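4. Do short-cycle claims hold up in ordinary homes?

4.1 What the claim says

The case for short, cool wash cycles rests on a simple argument. Most household clothing is barely dirty when it goes into the machine, the argument runs, so a long hot wash wastes energy and wears out the cloth. We have no quarrel with the first half of that. It is the second half, and especially the part about wear, that we think has been accepted too easily.

The figures usually passed around come from bench tests on flat, new, single-layer swatches. Swatches of this kind are easy to handle and easy to measure. They are also unlike nearly everything people own. A swatch has no cuffs, no lining and no place where three thicknesses of cloth meet. When Salazar and Henao compared swatch results with whole garments, the ranking of the wash programs changed for heavy items and stayed the same for thin ones. Their sample was small and they said so, but later summaries repeat the thin-item result and leave the other one out.

4.2 Households and loads

We asked 18 households in Carnwood to keep a laundry diary for the month of February. Each household wrote down what went into the machine, which program was used, and whether anything was washed again within the week. Five households used the Dakel front-loading machine supplied through the Undamar housing program; the rest used whatever they already had. We did not try to standardize detergent. An earlier draft of our plan did so, and Paucar argued, rightly in our view, that people who are handed a measured dose stop behaving like themselves.

Diaries have well-known faults. People forget, and they tidy up their habits when they know someone will read about them. We therefore treat the diary entries as a guide to what was washed together and give less weight to the stated reasons for choosing a program. Two diaries were so neat, with the same pen and the same wording on every line, that we suspect they were filled in at one sitting. We kept them in the load counts and dropped them from the timing data.

4.3 Mixed loads

The first thing the diaries show is that the sorted load, on which every published comparison depends, is uncommon. Bedding went in with shirts. Towels went in with nearly everything. Several households sorted by person, so that one load held all of a child's things regardless of weight or color. Inga's interviews suggest that this is a matter of putting things away afterward: a load that belongs to one person can be carried to one room.

Mixed loads matter for the short-cycle argument in two ways. Heavy pieces hold water longer and throw the drum off balance, which on many machines adds a rinse or slows the spin. The program labeled as 15 minutes then runs well past that, and the saving shrinks. Light pieces, meanwhile, get wrapped inside heavy ones and may hardly be washed at all. Neither effect appears in a test on matched swatches — and neither was mentioned in the leaflet given to the Undamar tenants.

4.4 Thick garments and folds

Seams and folds are where we would expect a short cycle to do worst, and they are what the bench tests leave out. A thick garment seldom lies flat, whether in a basket, in a drum or on a bed, and the way it bunches decides which parts of it are exposed. The smooth crimson garment in Figure 3, lying in folds on a pink penguin-print blanket, makes the difficulty plain enough: one broad rounded fold stands up through the middle and curls over at the top, a flatter panel spreads beside it, and a long curved seam runs down between the two. A swatch test speaks, at best, to the flat panel. It has little to say about the cloth inside the fold or along the seam, and we do not see how a single soil-removal score could stand for all three. 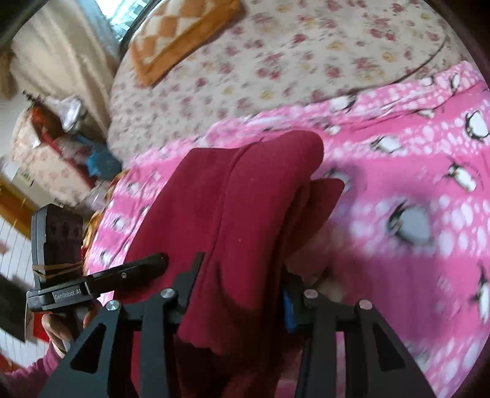

Figure 3. Thick garment in folds.

Huanca has objected that tumbling opens such folds many times over in a normal wash, so that any shape a garment has beforehand is soon lost. This may well be true of a long cycle with a half-full drum. Whether it is true of a short cycle with a full one is an open question, and the only source we could find for it is the Annamalai handbook, which states it without data. We wrote to ask for the underlying tests and had received no reply by August 8, 2018, when this section was closed.

4.5 Rewashing

Rewashing is the point on which the energy argument stands or falls. If a garment comes out of a short cycle still smelling of the kitchen and goes straight back in, two cool washes have replaced one warm one. Diary keepers reported rewashing more often for thick items than for thin ones, though the difference rests on few entries and we would not build much on it. What can be said is that the usual calculation sets the rewash rate at zero. The calculation is then carried forward to a city of 2,000 homes, or to a whole region, as if the zero had been measured.

We do not claim that short cycles are a bad idea. For lightly worn shirts they are probably fine, and several households were pleased with them. Our complaint is with the step from a flat piece of new cloth to a family's laundry, a step that none of the studies reviewed in Section 2 tests directly. Section 5 describes a whole-garment trial that could do so, along with its likely cost.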